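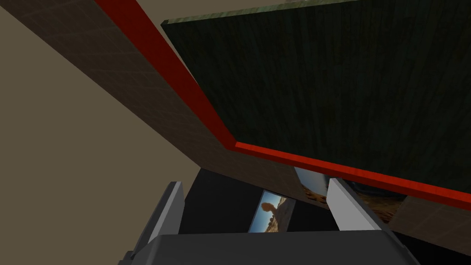
October 2026, Saturday night

Well, I finally sat down with the equipment list after supper, the one I have been carrying around in my bag since April, and I think I have a plan I can live with! Tea went cold twice, but never mind.

The big question was whether to buy the second gripper now or put the money into simulation time and wait. Nighat Farooqui has been gently pushing me toward waiting (she never says so outright, she just asks how many hours we ran last week and lets me do the arithmetic). She's right that the two-finger model does a lot of our thinking for us on the screen. I spent most of the afternoon in it, with the fingers open and that odd room tilted every which way behind them, the green panel with its red trim and the little desert pictures, and I enjoyed myself far more than a grown woman should on a weekend.

So here is where I landed. The Lallden quote came in at $1667 for the gripper, and then there's the mounting plate, another $63, and shipping from Manmont that they still haven't given me a straight number for. I had forgotten the plate entirely in the spring version. The Ninh one is cheaper but takes eight weeks, and I'd have to ask for a different cable, and I just don't want to start all that again.

I'm going to put the Lallden down for the new budget year and keep some $100 a month for the Mudidness license until then. That lets us go on trying finger shapes without bending anything we paid for – I still wince about the old pads. Spare pads! I need to add those to the list too, and a proper case with foam in it.

Nighat wants to see the sheet before Monday. I told her it would be tidy, and it mostly is, apart from the column where I wrote "ask" next to everything. I'll fix that tomorrow after church and call my sister, who has been waiting two days to hear about the kitchen.

Bed now, it's past eleven and the dog has given up on me.

Back to top | Contact | © 2026 All rights reserved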